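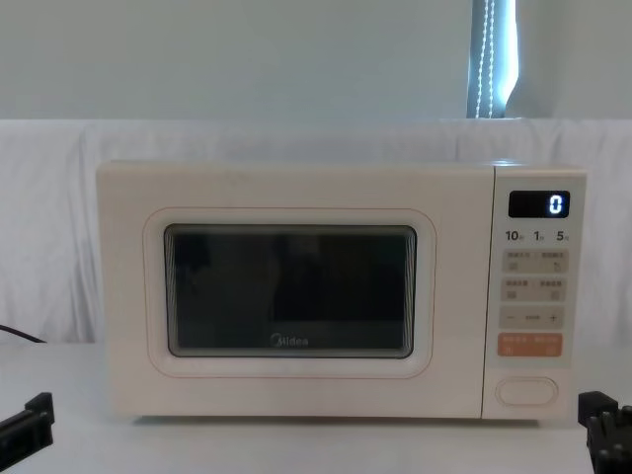

The office kitchen and the end of the long lunch

Few rooms in a working building have changed their purpose as quietly as the staff kitchen. When the Prillau company opened its head office, the plans showed a canteen with 300 seats, a serving counter and a separate dining room for senior staff. The present plans show 13 small kitchens, spread over the floors, and no canteen at all.

The change was made in stages. The dining room closed first and was turned into a meeting suite. The canteen followed when the catering contract with Kiani came to an end one December and was not renewed. Staff were told that money saved on hot meals would be spent on places in which to eat meals brought from home.

Similar decisions have been taken across the business district. Zement, which owns several of the older buildings there, now asks its architects to provide a sink, a refrigerator, a worktop and a table on each floor. The firm regards the kitchen as part of the basic fabric of an office, in the same class as the lifts and the post room.

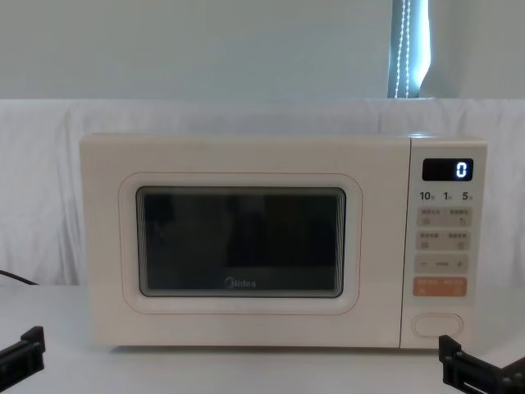
A Midea microwave oven with its display at "0".

The effect on the working day has been considerable. A canteen kept fixed hours, and the departments kept them too. Lunch in the small kitchens begins before noon and continues well into the afternoon, as people come and go between calls. The meal itself has become shorter. Many employees return to their desks with a bowl and eat there, a habit that most employers once discouraged and now largely accept.

Opinion on the matter is divided. Those who favour the new arrangement point to the freedom it gives to people with particular diets, and to the lower cost of a meal cooked the evening before. Those who regret the canteen recall that it was the one room where the drawing office sat beside the accounts department. A kitchen with a single table serves its own floor, and colleagues two storeys apart may now work for years without meeting.
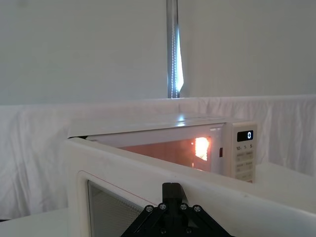

A return to the shared table

Some firms have begun to look again at the question. Jotden, a maker of office furniture, has given up two of its upper kitchens in favour of one large room on the ground floor, with long tables and doors to the courtyard. No food is sold there. Staff bring their own and are asked to leave the tables clear for the next sitting.

Prillau has said that it will study the arrangement before its own building is next refitted. The former canteen is at present used for the storage of files.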